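I finished it on the landing, standing up, with my coat still on and one glove in my teeth, and I think that tells you most of what you need to know about The Salt Clerk of Zarport. It had sat in the hall for the best part of a month before that. Salamatu Adeyemi pushed it into my hands at the end of our December reading evening and said I wasn't to read the back cover, and I was obedient for once in my life and I'm glad of it, as the back cover gives away a drowning.

So I shall try to be more careful than the publisher. It's a historical novel, a long one, set in a made-up port on a cold coast that might be the Baltic or might be somewhere further up, at the time when salt was taxed by the barrel and a clever clerk could make himself rich or get himself hanged by altering a single column of figures. Our clerk is called Frandsen. We never learn his first name, though his sister uses a pet name for him twice and I rather wish she hadn't. He isn't clever, or he doesn't think he is. He is tidy, and for the first third of the book the tidiness is all we have to hold on to – he rules his lines, he sands his ink, he goes home along the harbour wall to a cold supper, and somewhere in those evenings he notices that the winter accounts come out 156 barrels short.

I know how that sounds. I have tried describing it to two people at work and watched the light go out of their faces. But I promise you I have not been so anxious about a sum since school, and the author is very good at making you feel the weight of a small wrong number. Frandsen adds it up again. He adds it up by candle, then he adds it up in the morning in case the candle had something to do with it. There is a lovely page where he begins to suspect his own hand, and goes back through years of old ledgers looking for the first place where his sevens changed shape. (They have changed shape. I went and looked at my own old diaries after that, and so have mine.)

I should say that I'm a great one for historical novels with offices in them. Give me battles and coronations and I'll nod politely and start thinking about the shopping, but put a man at a high desk with a broken pen and a superior he doesn't trust and I'm yours until midnight. I think it's because so much of the past must have been like that. My grandmother kept the books for a coal merchant, and when she talked about the war she talked about carbon paper.

The middle of the book is where readers seem to part company. Frandsen is sent inland to a village called Niltent to ask after a carter, and the whole thing slows to walking pace, since that is how he gets there. It snows. He stays with a widow who doesn't like him. For a good many chapters the salt is hardly mentioned, and what we get is soup, and other people's quarrels, and a court case over a ditch. I loved it, I must admit. I loved the ditch most of all.
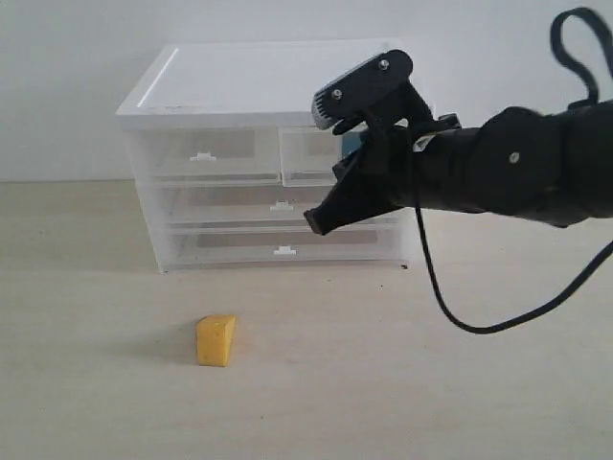

Theano Kouris couldn't be doing with Niltent at all, and told me so by email the same evening I said I'd reached it. She thought the author had lost the thread and was hoping we'd be too polite to mention it. Her view was that you could lift the whole village out, widow and ditch and all, and go straight from the harbour wall to the trial, and the only thing you'd miss would be the dog. She also said, and I think this is fair, that the widow talks like somebody from a much later century whenever she has something important to say.

I've been turning that over ever since. She's right about the widow. There's a speech by the well that made me wince a bit, all about choosing one's own road, and I can't believe anyone with chapped hands and a bucket ever put it like that. But I don't agree about lifting the village out. When Frandsen comes back to Zarport he is a man who has been disliked at close quarters for a whole winter and has lived through it, and I don't believe the man from the first part could have stood up in that courtroom. He'd have apologised and gone home to rule some lines.

The trial itself takes up less room than you'd expect. It starts at seven in the morning and it's over before the fish market closes, and most of what is said is said by people who want their breakfast. I thought that was beautifully judged. The harbour master, who has been a looming sort of figure up to now, turns out to have a cold. He keeps losing his handkerchief, and there's an exchange about the handkerchief which is very funny, and which I only saw several pages later had been where he gave himself away. I went back and read it again and there it all was.

Now, my grumbles, because I do have some. There are too many brothers. The harbour master has brothers, the carter has brothers, and the priest at Niltent has a brother who is also a priest, and I had to keep a slip of paper in the back with their names on. The prices are a muddle as well. At one point a fine of 2,690 crowns is treated as ruin, and then not 20 pages on somebody pays more than that for a horse and no one blinks. Perhaps it's a very good horse.
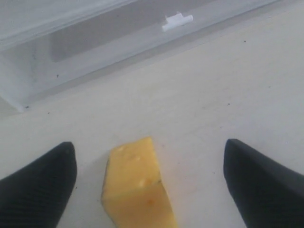
The other grumble is the sister. She is the best thing in the opening chapters, sharp and bored and much better at arithmetic than he is, and then he goes off into the snow and we simply leave her at the window. She writes him one letter. It's a wonderful letter, with a whole paragraph on the neighbour's geese, and I kept waiting for a second one and it never arrived. I'd have swapped every one of those brothers for it.

I don't want to say much about the ending, except that the last 40 pages want reading in one go, so don't begin them if you have a train to catch. I did have a train to catch, hence the coat and the glove, and I missed it, and got the next one and was late for lunch and not very good company when I got there. The drowning, when it comes, isn't the one I'd been bracing for. I'd picked up enough from Salamatu's face to know that something was on the way and I had quite settled in my mind who it would be, and I was wrong.

As for the edition, mine is the paperback from Ikcombe, which has nice thick paper and a map at the front that leaves off just short of Niltent. I found that maddening at first and then decided I liked it, as Frandsen's own map does the same. The type is on the small side. If your eyes are like mine you'll want the good lamp, and I gave up trying to read it in bed after the second night and took it down to the kitchen.

There is meant to be another book with the same harbour in it, set a generation on, and I'm hoping rather hard for the sister as an old woman. Salamatu says she's heard it's about shipbuilders. I've put my name down for it at the library all the same, and in the meantime my copy of this one has gone off in the post to my cousin, with a sheet of card taped firmly over the back cover.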